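Hekurdale Robotics Club: Progress Report to the Skasero Schools Fund
Second report of the grant, 25 April 2019
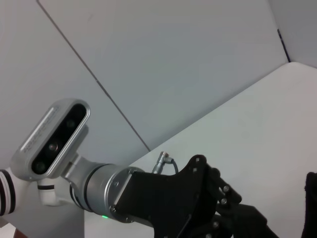 We have had a terrific term and there is a lot to tell you. When we wrote our first report in September the club was a group of keen students with a big plan and a bench full of boxes. Now we have two arms working at the same table, students who argue over gripper settings at lunch, and a project that has grown well past what we put in the application.

As a reminder, the Ateş project (the students chose the name, and it has stuck) asks a pair of robot arms to sort and hand over small objects, with each arm watching what the other is doing. The students write the programs, plan the trials and keep the log. Staff sign off on anything that changes the speed limits or the wiring.

What the grant has paid for

Most of this term's spending went on the parts that sit past the wrist. Each arm needed its own gripper and depth camera, and we bought spare cables and fasteners too, which we were very glad of by week three. The white tabletop and plain light walls around the work area cost almost nothing and have made more difference than any of us guessed. With the old patterned bench top the software kept finding objects that were not there.

We spent $330 on replacement cables and connectors, a little more than we had set aside. A cable was being pinched whenever the wrist turned past a certain point, and it took the team two meetings to work out why. They have since written a rule into the program that keeps the wrist out of that range. We would like to cover the extra from the travel line, as explained further down.

How the trials are going

The students have logged 408 handover attempts so far. A logged attempt counts only if somebody wrote down the starting position, the object and the result, so there were plenty more in the early weeks that did not make it into the book. Soft objects are going very well. Hard, shiny ones are still a struggle -- the depth camera seems to lose their edges, and the fingers close a touch too early.

The camera mount was the big job of the term. On the first design the bracket was too long and the picture shook each time the arm stopped. The younger students took this on by themselves, measured the shake with a ruler and a slowed-down video, and came back with a shorter bracket just behind the wrist. Watching them present it to the rest of the club was one of the best afternoons we have had!

Calibration is still slow. It has to be done again whenever a camera is taken off, and it eats up most of a meeting. One group is writing a checklist and a small program to speed it up, and we hope to have both in use by the middle of next term.

The Dutden open day

We brought the sorting program to the Dutden open day and ran it on a laptop with recorded data, since the arms are too heavy to move safely. Visitors asked excellent questions, many of them harder than ours. Several families have asked about joining, and we have started a waiting list. Because the arms stayed home, we did not need the van we had budgeted for, and that is the money we would like to move to cables.

Next term

The team wants to try handovers where the second arm has to choose its own grip, with no fixed position given to it. They also want to finish the shiny-object tests and write up the results in a form another school could follow. Two of our senior students will finish at the end of the year, and they have already begun teaching the wiring and safety checks to the group below them.

We would welcome a visit from anyone at Skasero. Any regular club meeting would suit, and the students would be delighted to run the arms for you. Please let us know whether the change to the travel line is all right, and we will send the updated budget sheet with the receipts.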